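Cell Technician, Robotic Jar Handling (full time, day shift)
Teseck, Trorbridge site

We have one opening, and we would dearly like to fill it with somebody who enjoys looking after a machine the way other people look after an old car or a vegetable garden. The machine in question is Cell 2, our gripper cell for jars and lids. It runs in the development room at Trorbridge, next to the desks, so whoever takes the job will be working within talking distance of the people who write the software. We think that is one of the nicest things about the place, though you should know that it also means people will wander over and ask you how it is going.

Gaetano Bianchini has kept the cell in good order up to now. He is moving over to our new packing line in August and will stay close by for the first weeks to hand everything over properly, including the contents of his notebook, which is more complete than the manual (he would want me to add that he wrote most of the manual too).

What you would be doing

The daily part of the work is checking and setting the gripper. You will check that both fingers close evenly, look over the finger faces for wear, and swap a pair when they are past their best. We keep a log of 251 finger changes so far, with the reason written next to each, and we would ask you to carry on with it in the same patient spirit. After every swap the closing position has to be set again and tried on a jar with a plain lid, then on a wrapped one.

Wrapped lids take up more of the week than you might expect. Film wrinkles and slides, and it can throw back enough light to confuse a camera. Our trial list has 142 combinations of container and wrapping on it, and part of your job will be to work through them with Nazareno Fontana, who looks after the vision side and is very good company on a slow afternoon.

Beyond that there is the ordinary upkeep: tightening frame joints, keeping cables out of the path of the arms, cleaning the camera windows, ordering spares before we run out of them, and writing down what you changed so the next person can follow it. When something breaks, you will be the first to look at it, and you will have the time to do it right.

What we hope you will bring

A couple of years of hands-on work with machines of some kind would be very welcome. It doesn't have to be robots. We have had fine colleagues come to us from bicycle repair, bottling plants and theater rigging. You should be comfortable with hex keys, calipers and a multimeter, able to read a simple wiring diagram, and willing to ask when you are unsure. If you have worked with Desovex controllers before, do mention it, but we will gladly teach you. A little scripting is useful and can be learned here as well.
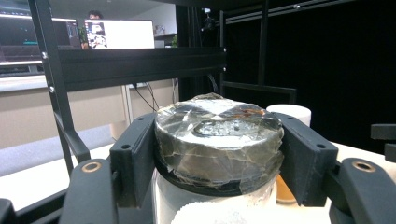
Do I need to know how to program the gripper before I start?

Programming is handled by the software team, and you will only need to change settings such as closing width and force, for which Gaetano will train you during the handover.

How to apply

Please send a short letter and a résumé to the Trorbridge office by 15/07/2020, quoting reference 230. Tell us in the letter about something you repaired and how you went about it, even if it was a toaster. We will invite people for a visit that includes a chat over coffee, a walk around the building and an hour at the cell with Gaetano, changing a set of fingers together. You are welcome to bring your own tools if you are fond of them.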